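Whiteboard letters — the gallery

Quick page this one, doing it on my lunch. Letter A only for now. Rest of the alphabet to follow when I've sorted the folder, which has 1205 files in it and hardly any of them named properly.

Capital A in black marker. Board flat on the table, eraser over on the right. Pointed top, crossbar a touch low, little hook at the foot of the right leg.

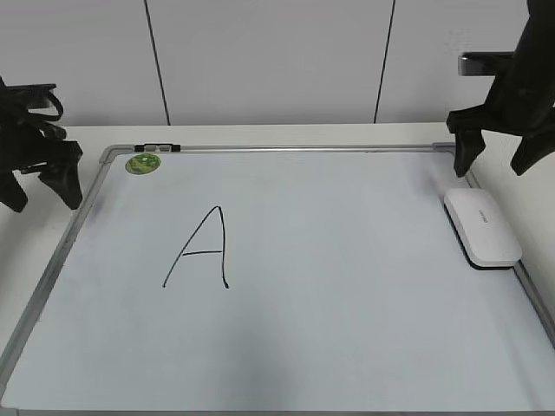 Flat is how we like it for letters. On an easel your arm gets tired and everything starts sloping downhill by about the third go. Flat you can lean over, take your time, wipe it and start again. Black pen shows up best — tried orange back in February and you could barely read it from the door.

Next, big A and little a on the same board. The small one is the single-story sort, round with a short tail, and it sits a fair bit lower than the capital. Green sticker still up in the corner by the way, a few of you asked wether to peel those off. Leave them please.

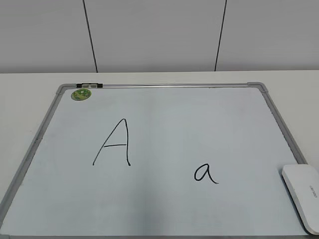 Anyone practising at home, do the pair together like this. Big one first, small one next to it, then look at where the bottoms of the letters are. A ruled line helps if yours wander. Mine do.

B and C hopefully up by Sunday, depends how the upload behaves. Peadar has the full size copies if you want one for printing, just tell him wich letter and he'll send it over. Small versions on here are fine for a phone.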